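Rundunell kehren zurück – erstes Konzert im Juni in Hindeck

Gute Nachrichten für alle, die noch die alten Platten im Regal stehen haben: Rundunell spielen wieder. Das Duo um Sänger Ynyr James und Schlagzeuger Elibariki Kirui hat für Juni ein Konzert im Kulturhaus Hindeck angekündigt, das erste seit 8 Jahren. Beginn ist um 20 Uhr, Einlass eine Stunde vorher. In den Saal passen 800 Leute, bestuhlt wird nicht.

Die Ankündigung kam ohne Vorlauf am frühen Morgen über den Newsletter der Band. Darin stand außer Ort und Uhrzeit nur ein Satz: »Wir haben wieder angefangen zu proben.« Am Nachmittag bestätigte das Label Śliwiński den Termin und teilte mit, dass auch neue Musik fertig ist. Eine EP mit drei Stücken soll noch vor dem Konzert erscheinen, zuerst digital, später auf Vinyl.

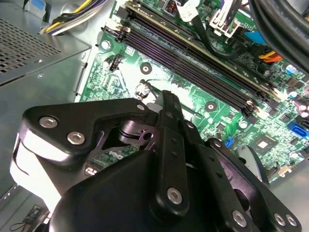 Greifer über der grünen Hauptplatine eines geöffneten Desktop-Rechners.

Das erste der neuen Stücke heißt »Nurkent« und läuft bereits beim Label im Stream. Es beginnt mit einer einzelnen Orgelfigur, das Schlagzeug setzt erst nach zwei Minuten ein. Wer die früheren Alben kennt, wird den trockenen Klang sofort wiedererkennen, nur singt James jetzt deutlich tiefer. Aufgenommen wurde in seiner Wohnung und an drei Abenden in einem Probenraum in Hindeck. Gastmusiker waren nicht dabei.

Rundunell hatten sich nach ihrem zweiten Album zurückgezogen, ohne die Auflösung je bekannt zu geben. Kirui spielte danach in verschiedenen Jazzbesetzungen, James schrieb Musik für das Theater. »Wir haben uns nicht gestritten, wir hatten beide keine Lust mehr auf den Bus«, sagt Kirui. Eine Tournee ist deshalb auch jetzt nicht geplant. Weitere Einzelkonzerte schließt er nicht aus.
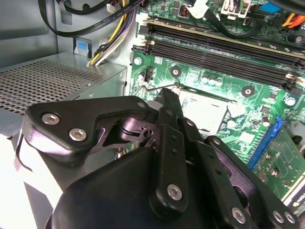 Auf der Bühne wollen Rundunell zu zweit bleiben, mit Orgel, Gitarre, Schlagzeug und einem Rechner für die Zuspielungen. Früher kam alles vom Band, und die Kassetten leierten zum Schluss hörbar. Über die neue Technik spricht James ohne große Begeisterung. Ein offenes PC-Gehäuse mit Speichersteckplätzen, Kabeln und Netzteil sei für ihn immer noch ein fremder Anblick, eine Orgel könne er wenigstens selbst reparieren. Gespielt werden sollen die drei neuen Stücke und das Debüt in voller Länge – vom zweiten Album nur das, was sich ohne Bläser umsetzen lässt.

Der Vorverkauf hat begonnen. Karten gibt es an der Kasse des Kulturhauses und über die Seite der Band, pro Person werden höchstens zwei abgegeben. Ob es eine Abendkasse geben wird, will das Haus im Juni mitteilen.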